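Lodholm sofa, first months with it

Rating: 4 out of 5. Would be 4.5 but delivery.

Ordered in December, came 17 days later than promised. Paid 2,910 before the delivery charge, so not cheap for us. Two guys, no boxes taken away, gone by 8 am. Fine.

Sitting on it: firm. Firmer than the Wotberg we had before, which swallowed you. First week I hated it, second week my back stopped complaining so I shut up. I'm short and my feet reach the floor, my brother is tall and says the seat could go deeper. Both of us can nap on it, no problem. 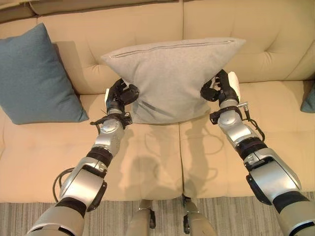 Cleaning. Coffee went on it day three, naturaly. Damp cloth, bit of dish soap, came out. Crumbs are the real problem, they go down the gap between the seats and live there. Get a vacuum with the skinny attachment. Pet hair wipes off with a dry rubber glove, way better than the roller I bought.

Pillows are a separate story. They slide. Lean forward to grab your drink and there goes one. I've stopped fussing with them.

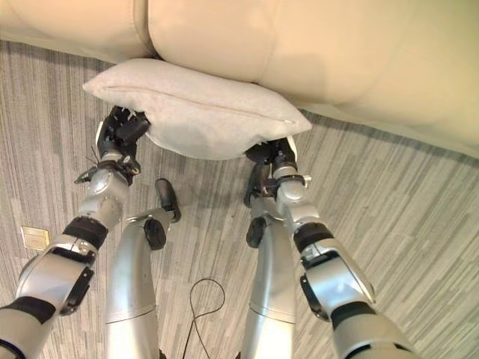

White pillow, zipper along one side.

Customer service: emailed Kustero, the store, on a Tuesday about a squeak when you sit down hard. Got a form letter. Emailed again, got Dewanti Kwok, who was great and mailed out new felt pads. Squeak is 90% gone. Ask for her if you can.

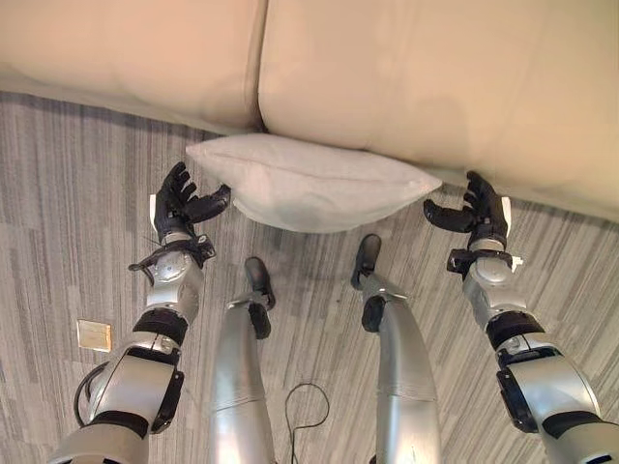
We also looked at a Desjardins, roughly 200 cheaper. Nice arms, but the back was low and teh salesman wouldn't let it go. Skipped it. No regrets except when I look at the bank account.

Measure your door!! Ours cleared but only after the hinges came off. Took 57 minutes, most of it hunting for a screwdriver.

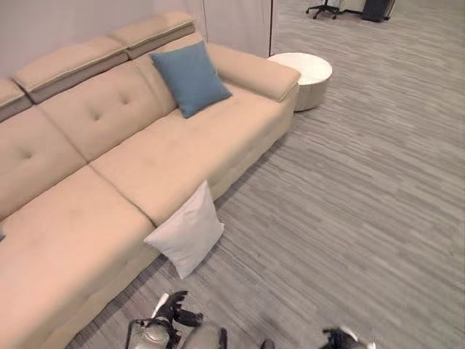

Headrests and tufted backs, striped carpet.

Would I buy again, yes. Wait for a sale tho. And pick it up yourself if you know someone with a van.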